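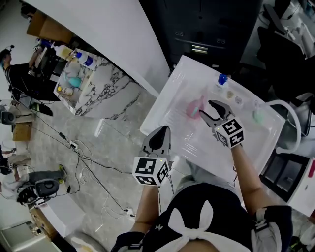
The small-items tray at the Fedwood room, with the marble-pattern counter behind

Toseck Small Items Sorting – progress report for August

Hello again! It has been a busy stretch at Fedwood, and I'm happy to say most of what we promised you in the spring is up and running. We had a slow start (the shelving order went to Tirnside by mistake and took a while to come back), but the room is open and the tray work is well under way.

Where we are with the trays

We logged 581 tray rounds this month, which brings us to 2,903 since the grant began. A round is one tray of mixed small things – cups, little bottles, odd pieces – picked through and put in order. I had thought the bottles would be the slow part, but the cups take longer, mainly when they're lying on their side. We've started keeping pink and mint green in the same tray so people have an easy color to aim for, and I like how that's going.

Of this month's rounds, 94 had to be done over. Most were early on, before we agreed on what goes where, and I expect a lower number next time.

The counter and the bottles

You asked in your last note whether the counter was worth the money. Yes! It gives us a spot for the pump bottle, the sprays and the smaller bottles, close to the sink, and the white table stays free for the real work. The veined pattern does make tiny clear pieces hard to find if you set one down there, so our rule is that pieces stay in a tray. There's still cardboard behind the counter that I'd like to see gone before the next visit.

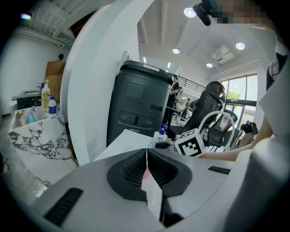 Money

We're within budget on everything except containers. Merrick raised the price on the clear trays, and I bought five extra before the increase came in, so that line is over for now but should even out. Chairs came in under, and I'd like to move what's left there into bottles and caps if you're okay with that.

Coming up

Next month we want to try two trays side by side, and open on a Saturday to see who comes. I also need to write up the sorting order properly – right now it lives on a sheet of paper with a lot of crossing out. I'll send the draft along with the receipts, and please do tell me if you'd like the round log in a different layout.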